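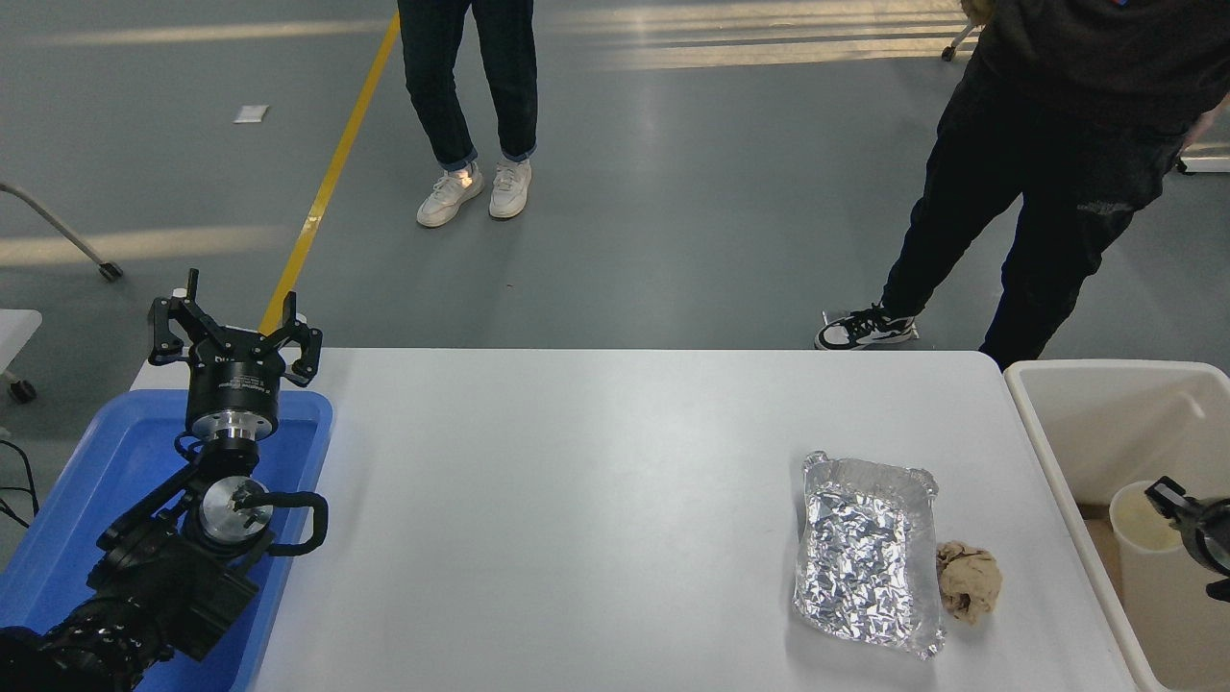

*Barquette alu, table blanche, juillet.*

Cahier d'atelier – essais de colle d'amidon, lot Kestell

Repris la recette de juin avec la farine Juvley. 80 g de farine pour 539 g d'eau, cuisson douce en remuant sans arrêt. La pâte épaissit plus vite qu'avec l'ancienne farine et fait des grumeaux si on verse l'eau d'un coup. Passée 2 fois au tamis fin.

Pesée finale, casserole déduite : 573 g. C'est moins que le total de départ, perte par évaporation normale.

Collage sur kraft : bonne prise, le papier gondole un peu au séchage. Sur carton gris, rien à signaler. Le papier Keltham boit trop, il faudra l'encoller avant.

- Conservation : bocal fermé, au frais, étiquette avec le numéro de lot.
- Gobelets en carton pour les petites doses – ne pas les remettre dans la pile après usage. 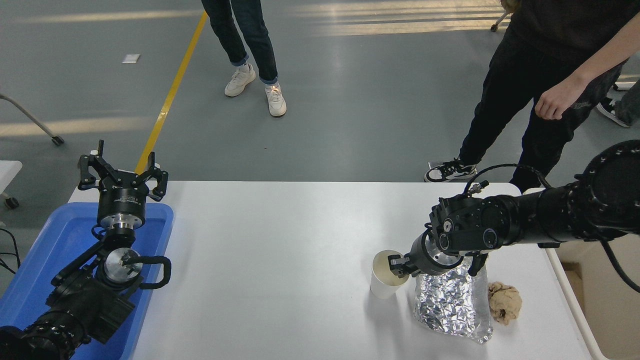

## À reprendre

- Même recette avec moins d'eau, pour les dos de reliure.
- Comparer avec la méthyle de chez Kulkarni.
- Racheter un tamis, la maille du nôtre se détend.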